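Killalon to shorten rinse stage on shared laundry machines

Building manager Markside will change the default wash program on the front-loading machines at its Killalon apartments in April, following a review of water use and door seal wear in the ground-floor laundry.

The new default replaces a 90-minute mixed-load cycle with a shorter program and drops one of the 3 rinses. Residents will still be able to select the longer cycle manually. Spin speed and the price per wash are unchanged.

Jin-sol Yook, who prepared the review, said most of the wear recorded was at the lower section of the door gasket, where lint and grit collect in the fold. Small items left behind after a cycle were the second most common entry in the maintenance log.

"A sock caught between the drum and the seal will run through the next person's wash and can score the rubber," Yook said. "Check the drum by hand as well as by eye. Dark fabric is hard to pick out against the gasket."

Gaskets on 7 machines have been replaced under the current service contract -- a higher figure than Markside had budgeted for. The contractor, Brarach, attributed part of the wear to overloading and part to doors being shut between washes, which keeps moisture in the seal.

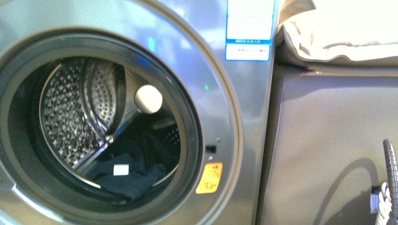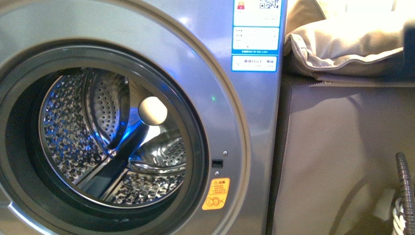
Front-loading washing machine with stainless-steel drum and black rubber door gasket. In the first picture a piece of dark navy clothing lies in the drum.

Under revised house rules, residents are asked to wipe the gasket fold with a dry cloth after the last load of the evening and to leave the door ajar. Tags, coins and hair clips should be removed from the drum before the next load goes in. Dosing balls may still be used, provided they are taken out with the washing.

The rules also set a load limit. Clothing should fill no more than the lower two-thirds of the drum, and doonas are to be taken to the large-capacity machine in the Idahosa wing.

Asabe Okoro, a tenant representative, said residents had asked for the longer cycle to be kept for work clothes and nappies. She said a 20-minute grace period for collecting finished loads would also stay in place, after which washing may be moved to the bench.

Brarach will inspect the seals again once the new program has been running for a full quarter. Markside said the results would be posted on the laundry noticeboard.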